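About us

Hello! I'm Ayanda Van der Merwe and I look after the robot cells at Dirklow. There are nine of us here, in a unit that used to store carpets, and what we do is keep other people's handling robots in good order. We set them up, we service them and we mend them when something goes.

I started the business after years on the night shift at Swanepoel, where one tired gripper could hold up a whole line until somebody found the right screwdriver. My first job on my own was a loose finger joint at Skornanen. They rang again in December with the other finger, and they've been with us ever since.

People often ask what a service visit involves, so I'll tell you how we treat our own cell, the one we call Tritier. It gets the same care as a customer's. On a Monday (before the kettle, if I'm being good) I go round the finger joints with a torch and a driver, feeling for play in the pivots. Then the pads get a wipe and a proper look for wear. After that I open and close each gripper slowly and listen — a dry joint has a little tick to it that you learn to hate.

Next come the clamps on the table edge, because a table that creeps by 2 mm will make a perfectly healthy arm look drunk. If anything has moved we teach the pick points again, starting with the flat metal parts, which are the fussiest. I change the green cloth when it gets too grubby, although I'm told my idea of grubby is generous!

When a joint does need replacing, we do it on the bench and run 31 slow picks before the arm goes back to full speed. Customers are welcome to come and watch. Bring biscuits.

We're small and we like it that way. You'll always talk to someone who has had their hands in a gripper that week, and if we can fix it over the phone we will — no charge for that.
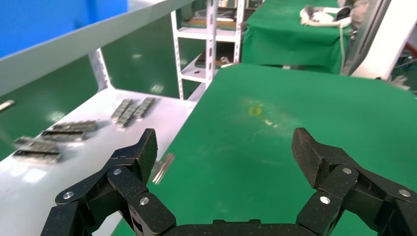
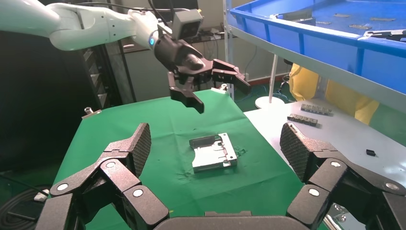 The Tritier cell, with grippers open and metal parts on the tables.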